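Reusing Small Clear Bottles and Drinking Glasses After Hard Water Deposits
Household Care > Kitchen and Glassware

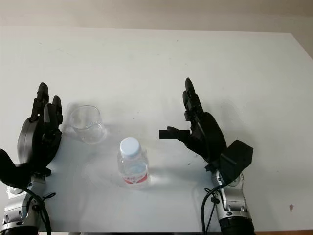
Posted by Ziad Farah
19 February 2025

I manage the kitchen of a residential building in Dollmont that dates from 1906. The water supplied to the building is very hard. Over the winter our drinking glasses have become cloudy, and the small plastic bottles in which we portion salad dressing have developed a white ring near the neck. I wish to know whether the same treatment may be used on both. I would also like to know whether the glasses can be restored at all, as we hold 248 of them and replacement has not been budgeted before April.

The glasses are washed by machine at the high setting. The bottles are washed by hand. We currently use a powder detergent sold under the name Vurkow, with no separate rinse agent. Any guidance on the order in which these matters should be addressed would be appreciated.

Otis Mercado

Before any treatment is selected, it is necessary to establish whether the glasses are coated or etched. The two conditions look alike but are not the same. Mineral coating is a deposit on the surface and can be removed. Etching is damage to the glass itself and is permanent.

Select one cloudy glass and stand it in plain white vinegar for 15 minutes, then rinse it and dry it with a clean cloth. If the treated part is clear, the problem is mineral coating and the remaining glasses may be treated in the same manner. If there is no change, repeat the test once with a fresh glass. A second failure indicates etching, and further soaking will be of no benefit.

Vinegar may generally be used on the bottles as well, but the following should be observed. Do not use hot vinegar. Do not use a stiff brush, which will scratch clear plastic and leave it looking worse than the ring did. Fill each bottle past the line of the deposit, leave it for an hour, and work the neck with a soft bottle brush. Wash with dish soap and rinse well. The caps should be soaked separately, and any liner that has hardened or split should be discarded together with its cap.

Under no circumstances should vinegar be mixed with chlorine bleach, or used in a container that still holds any. The combination releases a harmful gas.

With regard to the machine, the high setting should be reviewed. Very hot water and an excess of detergent are both known to contribute to etching. If the machine has a built-in softener, confirm that it contains salt and that it has been set to the hardness figure given by your water supplier. A rinse agent is advisable in any hard water district.

balta_housekeeping

We had this problem at our facility and changed to the Aoki rinse liquid. The spotting was reduced. I am not able to comment on the plastic bottles, as we do not keep them past one use.

Otis Mercado

One addition to my earlier reply. Bottles that were sold for single use are thin and are difficult to clean properly at the shoulder. If yours are of that type, I would recommend replacing them with bottles made for repeated washing, which are inexpensive and may be bought a few at a time.

Ziad Farah

Thank you both. Two of the 3 glasses tested came clear in vinegar and one did not, so it appears that we have both conditions. The softener in the machine was found to be out of salt. It has been refilled, and the wash setting has been lowered.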